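Red Carpet Captions – README

A collection of captions from film festival photo galleries, gathered so you don't have to scroll past the perfume ads yourself. It holds 1,000 captions from 25 festivals, most of them variations on "arrives at the premiere of." We are sorry about the adverb count.

What's in it

One plain text file per festival. Each line has a caption, the month it ran, and a tag for the kind of event: premiere, photo call, party, or mishap. The mishap tag covers trips, torn hems, gate-crashers and one runaway umbrella at the Rorholm festival. There are 81 of these, and they get nearly all the downloads.
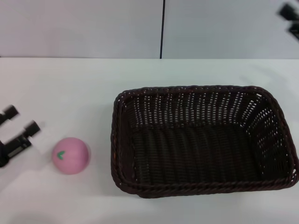 Captions from Budley were typed in by hand from printed programs, so expect odd spacing. The Makowska captions came to us already translated, by someone with a fondness for the word "resplendent." We left it in.

Known problems

Seven captions name the wrong movie. We know which ones, and they are marked with a question mark at the end of the line. Gowns are described far more often than tuxedos – the tuxedos mostly get "dapper" and are sent on their way.

December is thin. Festivals apparently have homes to go to.

Using it

Free for research and teaching. Credit Wakasell if you publish anything. Please don't use the captions to work out who was dating whom; the party tag is unreliable enough already.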